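Retdale Chord Notes, README
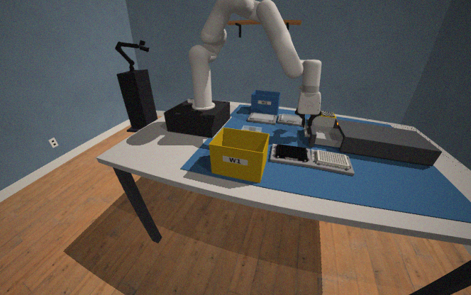

A reader from Mornau wrote that the first version was hard to use, as the chords were named in one style on the first pages and in another style later. This was correct. In version 2 all names follow one style, and the old names stay in a separate column.

Contents

The collection has 800 short chord progressions, written by hand from my own teaching notebooks. Each one is a line of text with the key, the meter, the chords and a short remark about the harmony. There is no audio.

Where the material comes from

Most lines were made for evening lessons in Hagedorn. The simple ones in major keys came first. The modal ones were added in August, and they are less checked. I am still not sure about 10 of them, and these have a question mark in the remark.

How to read a line

Minor chords have a small m. A slash means the bass note is different from the root. A bar with two chords is divided equally, if the remark does not say other.

Known problems

Sharps and flats are sometimes mixed in the keys with many accidentals. The file "gondadwood" uses the German H for B natural, and I did not change it yet.

Last change: 21/06/2019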